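Hands wanted — garage arm build, Nitham workshop

Need two people for the Jadeck arm. Sunday afternoons, 8 weeks, start in April. Unpaid, parts and lunch covered. Gripper closes fine, wiring is a mess, grip tuning barely started. You should solder a bit, or know some Python. Both is great. No degree needed, bring saftey glasses. Bench space for 13, so teens ok with a parent. 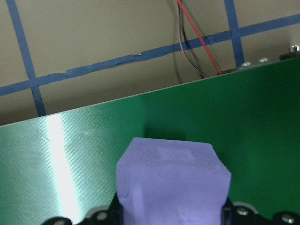

Oyelaran
Build lead, Nitham workshop

Foam block in the gripper, blue tape grid on the wall behind. Foam first, harder stuff later. Intrested? Leave a note at the front desk — say which days you cant do.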